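## 4.2 Does the occlusion filter earn its place?

The Sosach planner drops any view in which the arm covers too much of the tabletop. Figure 2 shows a view of the kind we mean, with a large gray link reaching over the table and a dark reddish-purple object beside it.
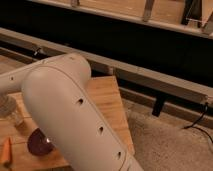
### Figure 2. View with the arm over the work surface

We were not convinced that dropping such views helps. The argument for it, made in the Plikier release notes and repeated since, is that a pose estimate from a partly hidden object is worse than no estimate. We reran the full set of 1166 views with the filter off. It had rejected 289 of them. For 821 views the two runs gave the same grasp target, and most of the rest differed by less than the gripper's own error.

Two cautions. The threshold was tuned by hand on 20 views, all from one camera position, and we could not find a record of how those were picked. Translucent objects also fail with or without the arm in the way – the depth channel is simply poor there – so counting them as occlusion failures flatters the filter.

Lysenko and Kelemen disagree on what to do next. Kelemen would keep the filter as a safety check and log each rejection. Lysenko would remove it and let the Grakisent tracker carry the last good pose forward. We tried the second option on the May recordings only, and the tracker drifted whenever the arm stopped over an object. Section 4.3 reports those runs.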